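Packing day at Tranwood, veg corner

Quick page before I forget what went where. February shares, packed in the back room at Tranwood, done in 2 sittings because the Vovville delivery came late and the roots were still in their sacks. 121 households on the list this time. Kettle on at half six, first bags out by eight. Captions are short, sorry, writing this between loads. Bag sizes same as last month, small and large, no medium untill the new roll turns up.

Prices unchanged. Swaps: tell Ngan-ling Mok by noon, not after, and put your share number on the message please. Mine is 715 if anyone wants my beetroot. Ciltberg people collect from the side door, everyone else round the front. Bring your old bags back if they're clean, we do re-use them. Leeks were short so a few of you have extra cabbage insted. Recipe sheet to follow, probably the soup again.

Gallery 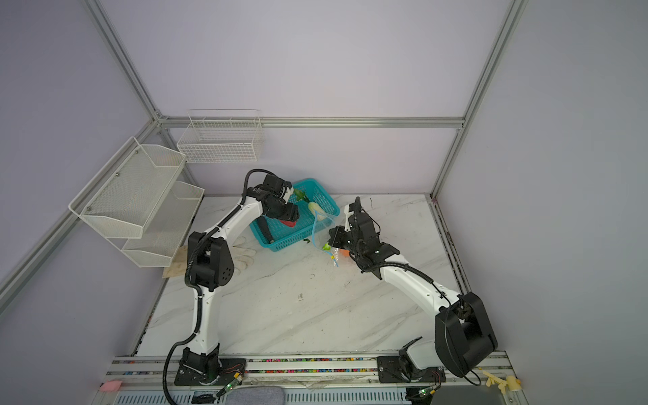 Kai-wen Lui wrote in to ask whether the greens could go in last, on top, as hers were squashed flat under the carrots last month and only good for stock.

Veg in the turquoise basket, long dark green one at the front, leafy stuff at the back. Clear bag with the blue trim. Bits of leaf on the marble-pattern top, wants a wipe.

More pictures when Hung sends them over. Next list closes end of the month, 9pm.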